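4. How full is a cup? Fill levels of cold drinks at the shared counter

4.1 Why we looked at the level

In the previous section we described the four counters and the drinks which are offered there. In this section we turn to the cup itself, and in particular to the height at which people stop pouring. This question looks small, but it came back in almost every interview. The kitchen staff in Rorkbridge spoke of drinks left standing on the tables. The staff in Sanna spoke of the opposite, namely of people who came back to the counter several times during one meal and made the queue longer. Both are complaints about the same thing, and both depend on a decision which takes a moment and which most people do not remember afterwards.

Earlier studies of drink waste have mostly weighed what comes back to the kitchen. Weighing is reliable, but it tells us little about how the waste began. A half-drunk large portion and an untouched small one can give the same weight in the bucket. We therefore wanted to know the level of the drink at the moment when the cup leaves the tap or the jug, before anybody has tasted it.

4.2 Procedure

The observations were made at lunch in the canteens of Rorkbridge, Atano, Sanna and Flidmont during August. One observer stood near the end of the counter with a paper form and noted, for each cup of cold drink, the kind of drink, the kind of cup and the level. The level was noted in one of four classes: up to a third, between a third and a half, between a half and three quarters, and above three quarters. We tried a finer scale at first. It had to be given up on the Wednesday of the first week, when it became clear that the two observers did not agree about it often enough, especially with cups that become wider towards the top.

A word is needed about this widening. In a cup with sloping walls, half of the height is less than half of the volume. We speak in this section always of height and never of volume, as height is what the person who pours can see. Readers who wish to calculate the real quantity from our classes should keep this in mind, and should also note that the cups in Atano slope more strongly than the others.

In total 2,207 cups were noted. Cups which were already on a tray when the observer first saw them were left out, and so were bottles which people had brought from home. Water was recorded, but it is treated separately in Section 5. The kitchen in Flidmont also gave us its purchase list for juice, which was useful for understanding which flavours were available on which days.

4.3 The kind of cup

Two kinds of cup were in use: opaque paper cups, and clear plastic cups, some with smooth walls and some with ribs or flat facets. The difference between the clear and the opaque cups was the strongest one in our material. With the paper cup, people tended to pour until the drink was near to the rim. Several of them bent over the cup to look inside, and a few lifted it and judged by the weight. With the clear cup they looked from the side, and they stopped earlier. The class between a third and a half, which was rare for paper, was common for clear plastic.

We are careful with this result. In two of the canteens the paper cups stood next to the water and the clear cups next to the juice, so that the kind of cup and the kind of drink cannot be fully separated. In Sanna, however, both kinds stood together in one holder in front of the juice, and the same difference was seen there.

The surface of the wall may also play a part. When asked, some guests said that a ribbed cup gives a better grip and feels less likely to bend when it is lifted. Others used the ribs as a kind of ruler. One woman in Flidmont explained that she always pours "to the line", although the cup had no printed line. When she showed us what she meant, it was the place where the ribs ended. After this conversation we went back to our forms and found that the observer, Solomiia Nazarenko, had written a similar remark in the margin on another day, about a different guest. We did not ask about it systematically, and we would do so in a new study.

4.4 The kind of drink

Among the juices, the dark ones were poured less high than the pale ones. Our first explanation was the taste – the dark juices on offer were cherry and blackcurrant, and both were sharp. But the guests themselves often gave another explanation, which is that a dark juice "looks like more". A pale drink in a clear cup lets the light through, and the upper edge of the liquid is harder to see, most of all on a pale counter. We noticed the same difficulty ourselves. The two observers agreed least often on apple juice and on pale lemonade, and for these drinks the observer had to lower the head to the height of the cup before the class could be decided.

Because of this, a short training was added for the observers. A row of 20 cups was prepared by Gianni Galli with drinks of different colours, and each observer classified all of them without speaking to the other. The disagreements were then talked through. It helped to agree that the level is read at the middle of the side which faces the observer, and that foam is not counted as part of the drink.

4.5 What the hand hides

A further difficulty was not foreseen in our plan. A cup is usually classified while it is being held, and the place where it is held decides how much of it can be seen. If a cup is taken around its upper part, the lower part remains open to view, and a drink that reaches only to the lower half can be read without trouble. If it is taken around the middle, the fingers cover exactly the place where most levels lie. In this case the observer had to wait until the cup was put on the tray, and at busy times it was lost from view before this happened.

The grip at the upper part is discouraged in the hygiene notice on the wall in Atano, which asks everybody to keep the fingers away from the rim. It is nevertheless a frequent grip, and it has practical sides. The walls of a thin plastic cup are stiffer near the rim, and a cup that is standing among others on a crowded counter can often be reached only from above or from the upper side. Figure 4 gives the kind of view on which a classification was based: the cup is gripped at its upper part, and the level is readable below the fingers.
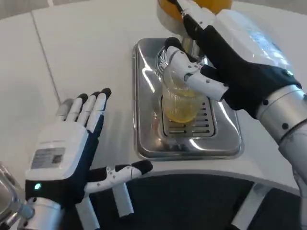

Figure 4. Pale yellow drink in a clear cup with a ribbed or faceted surface, held around its upper part. The drink fills roughly the lower half.

A level like the one in Figure 4 lies close to the border between our second and our third class, and such cases deserve a comment. The rule was that a level which could not be placed with confidence went into the lower class. This makes our results slightly conservative: the true levels may be a little higher than we report, but not lower. We considered a separate class for "about half", and in hindsight it would have been a good decision. Many guests, when they were asked how much they had taken, answered simply "half a cup", and by this they meant anything from well below the middle to clearly above it.

4.6 Consequences for the kitchens

The kitchens wanted to know whether a smaller cup would reduce what is thrown away. Our observations do not allow a direct answer, but they give some reason for doubt. Guests with clear cups already stopped pouring well before the rim, and for these guests a smaller cup would perhaps only be filled higher. For the guests with paper cups the change may have more effect. The canteen in Rorkbridge had nearly 4,000 paper cups in its store at the time of our visit and did not wish to change before they were used, so a comparison before and after could not be made there.

A cheaper measure is to move the clear cups to the juice and to keep the paper cups for water, as Atano and Flidmont do already. A second one is to put a darker mat under the juice taps, so that the edge of a pale drink can be seen more easily. The head of the kitchen in Sanna agreed to try such a mat on one side of the counter. We looked at it on a single day only, and the number of cups on that day was too small for a statement.

One more point was raised by the staff and not by us. When the cups are stacked very high, the guest often pulls out two together, and does not notice it before the drink is poured. The level is then read through two walls, and the drink looks higher than it is. We found 5 such double cups on our forms and excluded them from the analysis, but it is likely that others were not recognised as double. The comparison between drinks in the next section uses the corrected set.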